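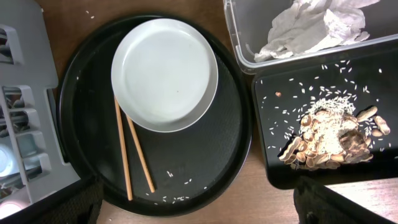

1. The Notice

The letter from Getton Property said the rent at 14 Chou Street would go up to 1258 a month in October, from 1113, "in recognition of recent improvements." Rania Tahiri read it twice at the kitchen table and tried to think of an improvement. The hallway bulb had been changed. It had been changed by her.

She carried the letter upstairs to Mrs. Zacharopoulos, who had lived in the building long enough to be on bad terms with three separate owners.

"They sent me the same one," said Mrs. Zacharopoulos. "I used it under the short leg of the bed. Very good paper."
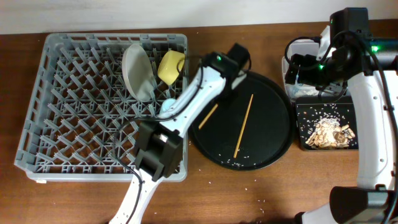
"We could write back," said Rania.

"To say what?"

"That we object."

Mrs. Zacharopoulos considered this with the kindness she kept for small children and dentists. Then she went to find a pen.
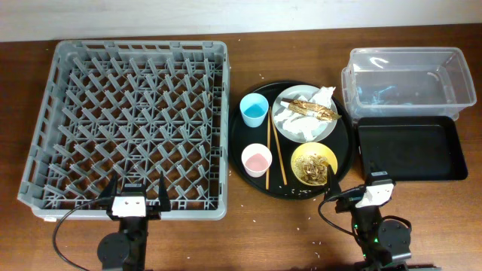
2. The Reply

It took them until ten at night and went through four drafts. The first was rude. The second was ruder, and in Greek. By the fourth they had settled on a list of their own improvements – the bulb, the mended banister, the removal of a pigeon – and an invoice for 2897, payable to the tenants.

Getton answered within the week. A Ms. Geagea thanked them for their interest in the building and wished to know who had authorized the pigeon.

"The old one or the new one?" said Mrs. Zacharopoulos, and took the cap off her pen.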